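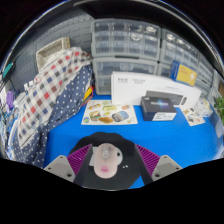 I was the one who had to keep the kettle going on the night the ministers couldn't agree, so I suppose I was at the summit, if you want to be generous about it.

It was at Canberg, in the old wireless building, and I was nineteen and had been a tape girl for all of two months. A tape girl, if you're too young to know, was the person who ran reels from the booth to the editing room and got shouted at in both. I had flat shoes and a good memory and that was the whole of my training. The correspondents called me "you there", except for our man from the Fekent desk, who called me "miss" and always wanted two sugars.

The talks were about the strait. Everybody had an opinion on the strait that spring, even my landlady, who had never seen the sea. Fekent wanted their ships through it and Chambi wanted them searched first, and our lot had offered a long table and a lot of sandwiches and hoped for the best. There were 120 newspaper people in town and 80 beds. You can do that sum yourself. I stepped over a very distinguished columnist on the back stairs every morning for a week and he never once woke up.

By ten o'clock on the last night we had nothing. The door of the conference room stayed shut. Our Fekent man did his live piece at the top of the hour and said talks were continuing, and at eleven he said talks were still continuing, and at midnight he put his hand over the microphone and asked me if I could think of another word for continuing. I said "going on". He used it too! I heard it go out — my word, across the whole country, right after the shipping weather.

Then, a bit after one, I took a tray along the corridor, and the guard at the conference room, who'd had four cups off me and was feeling friendly, just nodded me through. I'd never been in. I'd pictured maps and flags and people thumping things. There were two old men on the same side of the table with their shoes off. One of them was the Chambi minister, whose photograph had been on the front of every paper since March, looking like thunder. The other was from Fekent. They were talking about pears.

I mean it. The Fekent one had an orchard and something was wrong with it, the leaves were going black, and the Chambi one was telling him to cut right back past the black and burn what he cut. He was drawing it for him on the back of an agenda. I put the tray down and the Fekent one said thank you, in our language, very carefully, the way you'd carry an egg.

I went back along the corridor with my heart going like mad. I had what every reporter in that building would have sold his mother for. Our man was sitting on the edge of the desk with his headphones round his neck, and he looked up and said, "Anything?"

I've thought about it a good deal since. I could say I was being noble, but I think I was mostly afraid he'd laugh at me. Pears! And I kept seeing those socks. One of them had a hole, and I'm not going to tell you which. It seemed a rotten thing to put on the air.

"They want more tea," I said.

So at two o'clock the talks were going on. At ten to five they came out in their shoes, both looking like thunder, and read a paper that said the ships could pass and be searched at Flovik, which was on the way in any case. There was a great stampede for the telephones. Our man talked for 70 minutes without a note in front of him, and he was marvellous, he really was. He said there had been a night of bitter argument. He said observers had heard raised voices.

I changed his reels and labelled them. The last one was number 2446, and I wrote it in green because somebody had walked off with the black pen. After that they let us go home, only the trams hadn't started, so I walked down by the river carrying my flat shoes, with half a sandwich in my coat pocket.

It lasted eleven years, that agreement. I looked out for it in the papers. I never did find out about the orchard, though I wrote once, to the ministry in Fekent, and asked. I got a very polite card back about the strait.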